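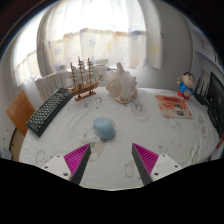

Sandamali Akanda thinks I was too hard on the quiet types last month. Her note came in at 6 in the morning and she did not hold back: being slow to answer a text is a perfectly good way to be a friend, and if I need a reply within the hour maybe I should look at my own type before I start in on hers. Fair enough! I read it twice with my coffee and then took a very long time to write back, which I'm sure she enjoyed.

So let's talk about small talk and decisions and recharging some other time, because her note got me thinking about how we all apologize (or don't). I'm an ENFP, as most of you know by now, and I apologize the way some people sneeze. It's out before I've worked out what I did. My brother-in-law is an ISTJ and he can go 10 days without a word on the subject, and then he turns up and fixes your gate. That's the apology. If you're waiting for him to say the sentence, you'll be waiting at the gate.

I asked about this in the September survey and 228 of you wrote in, bless you. The feeling types mostly said they want to hear the words. The thinking types mostly said they want to know what's going to be different next time, and a few of them got pretty heated about it. Stojan Vukčević wrote that "sorry" with no plan attached makes him more annoyed than he was to begin with. Tomás Quintela (INFP, and proud of it) said a plan with no "sorry" feels like getting a memo.

I don't think either of them is wrong, and I also don't think four letters can tell you everything about a person. I've met INTJs who cry at weddings. But if you keep having the same fight with someone, try asking them what a good apology sounds like to them, and ask on a day when you're getting along. I did this with my oldest friend over lunch at Tavares and we were there until 4! She said she likes hers in writing. We've been friends since ninth grade and I had no idea.

Next month I want to do types and packing for a trip, so send me your stories. Please keep them under 400 words (Dirk Cuypers, I'm looking at you). And Sandamali, I'm sorry, and I do have a plan: the quiet types get the whole front section in the next issue, and you get to read it before I send it out.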